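Speaker notes: Why Your Town Should Have a Repair Night
Yvette Campbell
Talk length 20 minutes, plus questions. Slides advance on the clicker, notes are for me only.

Opening

Walk on, no slide yet. Hold up the toaster. Ask who has thrown one of these away in the last year. Wait for the hands. Ask who tried opening it first. Wait again, there will be fewer, let them laugh.

Then straight into it: my name is Yvette, I live in Bodberg, and once a month I get to spend an evening with people who bring in broken things and sit down next to somebody who likes fixing them. It's my favorite night of the month and I'd love for you to have one too!

Slide 2: How it started

Teun Van Loon and a lamp. Keep this short, I always run long here. Teun's reading lamp stopped working, he brought it to my kitchen because I own a multimeter, and it needed a new plug. The part cost less than the coffee we drank while looking for the screwdriver. He'd had that lamp since college and he was so happy he went home and came back with a radio.

We put a card up at the Cosby Street library saying "Bring one broken thing." We expected our neighbors. We had 80 people through the door that first night and only 7 of us who could hold a soldering iron. People sat on the stairs. A girl did her homework under the coat rack. It was chaos and I loved every minute of it.

(If the room is warm, tell the accordion story. If not, skip to slide 3.)

Slide 3: What people bring

Lamps, always lamps. Vacuum cleaners with hair around the brush. Jackets with a stuck zipper. Coffee makers full of scale. Clocks. Toys that used to sing. A surprising number of hand mixers in December and a flood of fans in May, when everybody gets them down from the attic and finds out they've quit.

Say this part slowly: a lot of what comes in is barely broken. A cord has come loose inside, or a fuse has blown, or a switch is packed with crumbs. You don't need an engineering degree for crumbs. You need a good light, a small brush, and somebody sitting next to you who isn't scared of the screws.

Ask for a show of hands: who has ever been scared of the screws? Put my own hand up.

Slide 4: The table

This is the slide people photograph, so leave it up for a while. One fixer per table, two chairs on the same side. Owner and fixer sit side by side, so the owner sees everything and does as much of the work as they like. We tried it the other way, with people handing things over a counter, and they wandered off to look at their phones.

Keep the small parts contained. Screws roll, springs jump, and the floor at the library is a brown speckled carpet that eats both. Muffin tins are great for this. So is anything with a rim.

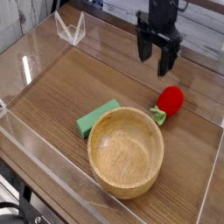

Do you need special tools to run a night like this?
A basic set covers most of what comes through the door: two sizes of Phillips screwdriver, one flat, pliers, wire strippers, a multimeter, and a box of fuses. Everything else can come later, when somebody's aunt clears out her garage.

Slide 5: Safety, quickly and cheerfully

Don't rush this even though I want to. Everything is unplugged before it's opened. Unplugged means the plug is on the table where we can all see it. Microwaves we don't open, period, and we say so on the flyer. Anything with a cord gets tested before it goes home. Teun does the testing and he is wonderfully strict about it. He once failed his own kettle in front of a full room.

Mention the sign-in sheet. One page, plain words: we'll try our best, it might not work, you're still the owner. Offer to email it to anyone who wants a copy.

Slide 6: When it doesn't get fixed

I used to dread this slide and now I look forward to it. Some things can't be saved. The case is glued shut, or the part stopped being made years ago, or the motor is gone. We talk that through with the owner, and most of them are fine! They've seen the inside. They know what killed it. They leave with a better idea of what to look for next time, like a case with screws in it.

Tell them about Mr. Asadi's bread machine. Three visits. We never got it working. He now comes every month to help with sewing machines, a thing he had never touched before, and he brings bread he makes by hand.

Slide 7: What it costs

Put the numbers on screen and let people read them. We spend 90 dollars on a normal evening, nearly all of it on fuses, glue, thread, and cookies. The room is free. There's a jar by the door and the jar covers it. If your library charges, ask a church, a school cafeteria, or the back of a hardware store. The Rolen group meets in a bike shop after closing and they've got the best lighting of any of us, I'm very jealous.

Slide 8: Your first night

Go through these at a walking pace, no bullet reading.

Pick a date six weeks out. Find three fixers, and count the person who sews, she'll be the busiest one in the room. Borrow extension cords and tape them down. Put a friendly face at the door with the sign-in sheet and a pen that works. Have a waiting area with something to do in it. Ours has a jigsaw puzzle that has been going since the second evening and I think we're missing the sky.

Stop taking new items at 8:30 p.m. We learned that one the hard way, with a half-assembled sewing machine and the lights going off.

Closing

Back to the toaster. Turn it over, take out the crumb tray, shake it into the bowl (BRING THE BOWL). Plug it in, push the lever down, let it click. If it doesn't click, great, ask for a helper from the front row and open it up with them.

Last slide is the email address and the sheet for anyone who wants to start a group. Leave it up during questions. Teun will be at the back with spare screwdrivers, so send people his way.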